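A morning at the Rustad fruit open day

I'd promised Elaheh I'd come along to the November open day at Rustad, mostly because she said there'd be peaches, and I am easily bought.
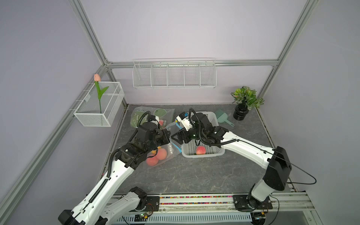
Peaches on the marble-patterned top, one in the white basket and three in their clear bag.

We got there at 20 past nine and the car park was already full (82 spaces, according to the sign, and every one taken!). Manouchehr Soltani took our group round, 24 of us in squeaky overshoes, and he clearly loves his bags. I had no idea there was so much to say about them. Zip ones, printed ones, ones with little holes for cherries. They get through 2,000 on a busy day.

The basket was my favourite bit though. It's just a plain white plastic thing with holes all over, and I want three of them for my kitchen. Elaheh asked where you could buy one and got a very long answer about suppliers.

Peaches bruise if you so much as look at them, so I did wonder how they'd manage, and Manouchehr said ripeness matters far more than the bag. Ours at home go soft in the bowl within two days. He told me to keep them apart and stop squeezing them, fair enough.

Tea was in the back hall, with a rather good almond cake. Parking is free but go early.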